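By Staff Writer
Friday, May 4, 2018

Do You Need an $80 Camp Pillow?

Woltari says its new sleeping pad needs no pump and no pillow. I slept on one for two nights at Gindstead and woke up both mornings with a stiff neck. The listing has 3,347 reviews, most of them glowing, and I wonder how many were written before the first trip. A folded jacket still works fine - and you already own it.

2 comments
"Mine leaked in October. Never again."
"Sorry, I love my Woltari. Side sleeper."

We use cookies. By staying on this site you accept them.

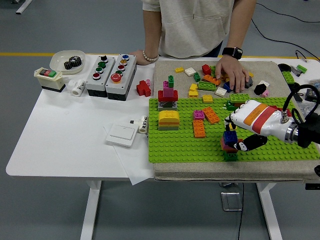
Is a thicker pad always warmer?
Thickness tells you little about warmth, so check the insulation rating before you buy.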